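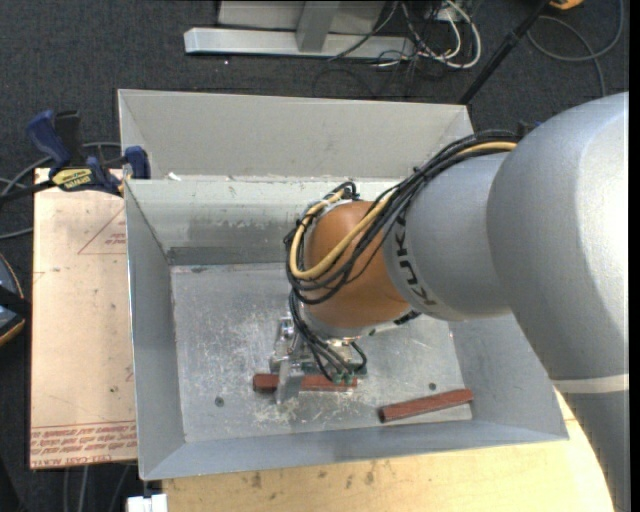 Griltetti 电烤盘使用八个月评测

这台 Griltetti 是去年秋天买的，台式，插电，烤面是一整块不带涂层的不锈钢板，额定功率2000瓦。买的时候将近2000元，在同类里算贵的，同样大小的不粘涂层烤盘便宜很多。到现在用了八个月，平均一周开三四次，早饭用得最多，周末偶尔烤肉。下面按开箱、安装、加热、烹饪、清洗、磨损的顺序写，最后说一下售后和配件。

开箱

箱子很沉，一个人能搬，上楼会比较吃力。里面有主机、一个接油盒、一把平铲、一把刮刀、一本说明书。说明书有中文，翻译得还算通顺，只有"首次加热"那一节前后矛盾，前一页说要涂油，后一页说空烧即可。我问过卖家 Sárközi，回复是先空烧，放凉擦干净以后再薄薄涂一层油。照这样做没有问题。

烤面出厂时贴了一层保护膜，边角处不好撕，要用指甲慢慢抠。膜撕掉以后会留一点胶，用温水加洗洁精擦两遍就没有了。这一步不要偷懒，残胶加热以后发黄，很难弄掉。

机身外壳是喷涂的钢板，深灰色，做工整齐，折边处没有毛刺。旋钮是塑料的，手感偏松，和这个价位不太相称。底部有四个橡胶脚，其中一个可以旋转调高低，用来找平。

摆放和找平

烤面略微向前倾，油会往前面的槽里流，再流进接油盒。这个设计要求台面本身是平的。我家的台面靠墙一侧稍低，刚开始油全积在后面，把可调的那只脚拧出来一点以后好了很多，但还是会有一小滩油停在左后角。煎鸡蛋的时候蛋液也会往低处跑，想要圆的就得用模具。

电源线偏短，从机身右后方出来。插座在左边的厨房要提前量好距离。说明书写明不要接普通插线板，功率摆在那里，这一条应当遵守。我用的是墙上的独立插座，同时开电热水壶没有跳闸，再加上烤箱就跳了。

机身四周要留空。我一开始把它推到紧挨着瓷砖墙的位置，用了一个多星期，墙上多了一层油膜。现在使用时往外拉，用完再推回去。橡胶脚在台面上拖动会留黑印，可以擦掉，抬起来挪比较好。

预热和温度

旋钮分低、中、高三段，中间无级可调，没有具体温度数字。指示灯亮着表示在加热，灭了表示到了设定的温度。到中火要等一会儿，时间够把葱和火腿切好。到高火的时间明显更长，灯灭以后最好再等一两分钟，让边上的温度跟上来。

烤面的温度不均匀。中间最热，两侧差一些，前沿靠近油槽的那一条最凉。用吐司片试过，铺满一整面，同时放同时翻，中间几片已经上色很深，最靠前的还是浅黄色。习惯以后可以利用这一点，煎好的东西往前推，用来保温，后面继续煎。如果指望整面一样热，这台做不到。

钢板比较厚，蓄热不错。冷肉放上去，温度掉得不多，很快能恢复。缺点是降温慢，从高火调回中火，要等好几分钟才真正降下来。煎完牛排想接着摊蛋饼，就得先关火晾着，急的话蛋饼底下会糊。

做菜的情况

鸡蛋。没有涂层，粘不粘全看油和温度。预热不够就倒蛋液，一定粘。中火预热充分，抹一层油，蛋放下去先不动，边缘凝固以后再铲，基本能完整铲起来。前两周我粘了很多次，后来才稳定。家里有人早上赶时间、不愿意等预热的话，还是用不粘锅省事。

葱油饼和手抓饼。效果很好，是我用得最多的。面积大，可以一次放几张，饼皮的脆度比平底锅好，中间的油也会流走一部分，不那么腻。冷冻的饼坯直接放上去就行。

煎饺。能做，效果一般。烤盘没有高边，加水以后水会往前流进油槽，盖锅盖也盖不严。我现在的做法是先在蒸锅里蒸熟，再放上来煎底，多一道工序。想主要用来做煎饺的不建议买。

肉类。五花肉、鸡腿肉、牛肉薄片都没有问题，高火下上色快。厚的牛排也可以，需要先把肉表面的水擦干。油烟很大，这是敞开式烤盘的通病，抽油烟机要开到最大。在餐桌上烤过一次，第二天早上屋里还有味道，后来就不在餐桌上用了。腌过的肉要注意，带糖的酱料落在钢板上很快变黑，一批烤完必须刮一遍再烤下一批。

蔬菜。茄子、西葫芦、蘑菇、青椒都适合，切厚一点，不用放太多油。豆腐要选老豆腐，嫩的翻面会碎。玉米要先煮过。

炒饭和炒面。夜市那种铁板炒面的味道能做出来七八成，但没有挡板，翻动的时候总有一些掉到台面上。Griltetti 另外卖一套三面挡板，价格我觉得偏高，没有买。

清洗

烤面不能拆，也不能整机冲水，只能在原地擦。我的做法是趁还有余温时用刮刀把残渣往前推，推进油槽，再倒一点温水，等水冒完泡，用湿布擦一遍，最后用干布擦干。一套做下来不算费事，难处在油槽。油槽两头是直角，布伸不进去，要用旧牙刷。接油盒可以拿出来洗，容量偏小，烤肉的时候中途要倒一次。抽出来的时候要端平，满了以后很容易洒在机身底下。

粘得牢的黑渍试过几种办法。小苏打加水敷一会儿，对轻的有用。钢丝球有用，但会留划痕。Jureo 的金属清洁膏效果最好，挤一点在湿海绵上打圈擦，大部分焦渍能去掉，擦完必须用清水多擦几遍，不然下次加热有味道。清洁膏味道有点冲，擦的时候开窗。它对加热后留下的彩色氧化纹也有一些作用，淡了，没有完全去掉。

不要用含氯的清洁剂。说明书里写了这一条，字很小，在倒数第二页。

磨损

不锈钢板用久了必然花，这一点买之前要想清楚。刚到手时烤面很亮，用了一个月，中间就布满细划痕，主要是金属铲和刮刀弄的。八个月以后，中间部分已经是灰白的雾面，四周还能看出原来的光泽。换成木铲会慢一些，但木铲铲不动焦渍，我后来也不太在意了。

划痕不影响使用。我留意过磨得最厉害的地方会不会更容易粘，结论是没有明显差别，预热和油仍然是主要因素。也没有生锈。有一次擦完没擦干，过了一夜，留下几块水渍，用白醋抹一下就掉了。

钢板没有变形。买之前看到有人说别的牌子用久了中间会鼓起来，所以我隔一段时间就拿尺子搁在上面看一下，目前是平的。热的时候浇冷水最容易让板子变形，清洗时我一律用温水。

旋钮上的刻度印字已经磨淡了，"中"字快看不清。橡胶脚沾油以后有点发粘，擦干净后恢复正常。外壳靠近烤面的一圈，喷涂颜色略微变黄，站远了看不出来。

噪音方面，加热和冷却时钢板会响几声，声音不小，第一次听到会吓一跳。这是金属热胀冷缩，说明书里有提到。

售后和配件

整机保修2年，烤面的划痕和变色不在保修范围内。我联系过一次售后，原因是第三个月时指示灯不亮，加热正常。Sárközi 让我拍一段视频发过去，隔了几天通知寄回，维修点在 Tirninness，来回运费对方出。寄出去到收回来等了将近三个星期，比预想的久。换了指示灯，顺便换了一只新的旋钮，新旋钮比原来的紧一点。寄的时候需要原包装，箱子和泡沫最好留着，我幸好没有扔，就是占地方。

接油盒、刮刀、橡胶脚可以单独买。刮刀不必买原装的，五金店的宽刃刮刀一样用，还便宜。原装的盖子我没买，平时盖一块棉布防尘。

和不粘烤盘的比较

之前用的是一台普通不粘涂层电烤盘，用了两年多，涂层开始掉，扔了。两台相比，不粘的轻，预热快，煎蛋不用想，擦一下就干净。Griltetti 重，预热慢，要学着控制温度，清洗也多几个步骤。换来的是可以用金属铲，可以开高火，肉的上色好很多，也不用再担心涂层。

一两个人吃饭，早上只煎一个蛋，买不粘的更合适。经常做饼、做烤肉，厨房有固定位置可以放，愿意花时间擦，这台可以考虑。台面深度不够的厨房要先量尺寸，机身后面还得留出散热的距离，商品页面上写的尺寸不包括前面伸出来的接油盒。

优点：钢板厚，蓄热好；烤面面积大；可以用金属铲；做饼和肉类效果好；零件能单独买到。

缺点：价格高；前后左右温度不均匀；油槽死角难洗；接油盒小；电源线短；旋钮没有温度数字；维修等待时间长。

补充一点，收到后请先检查可调的那只橡胶脚有没有拧紧。我这台到手时是松的，刚搬上台面就掉下来滚到柜子底下，找了好一会儿。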